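Brudilport repair shop offers reconditioned drawer cabinets

BRUDILPORT, Fri 11 October. Small two-drawer cabinets with a few scratches on them are going for $20 apiece at the Fisto repair shop, which is clearing out used storage furniture before it moves to smaller rooms on Clerance Street.

The cabinets came from offices and clinics that closed or refitted over the past year. Most are gray with a pale glossy top and are small enough to fit next to a bed or under a window. Keith Rowbotham, who runs the shop, said buyers should open every drawer before they pay.

"Pull the bottom one all the way out and look in the back," he said. "If there's rust or a bad smell, leave it here and pick another one."

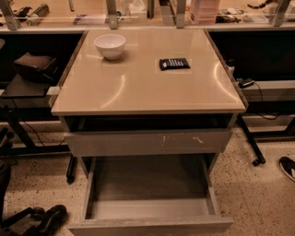
Rowbotham said scuffs on the drawer fronts do not affect the price. The shop used to touch them up with gray paint but stopped in July after customers complained that the patches showed more than the scratches did. A small jar of the paint is still free to anyone who asks for it.

Drawers without handles are opened by the edge of the front panel. Stick-on pulls are sold at the counter, though Rowbotham advises against them on a drawer that will hold tools or canned food. Paper and linens are fine, he said.

The glossy tops clean up with dish soap and a soft cloth. Scouring powder dulls them, and the shop will not take back a cabinet that has been cleaned that way.
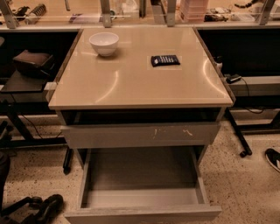 Fisto began the sale with almost 1,000 pieces of furniture in its warehouse, including shelving and desk chairs. The larger desks have already gone to Shojaei, a secondhand dealer across the river, and will not be sold at the shop.

Buyers are limited to 10 cabinets each. Cash and cards are accepted. Delivery inside the town limits is an extra charge, payable to the driver, and there is no delivery on Sundays. People collecting their own should use the rear entrance, where there is a ramp and a hand truck to borrow.

Cabinets can be held for two days with a deposit. Shelving and chairs are priced separately, and a list is posted by the front door.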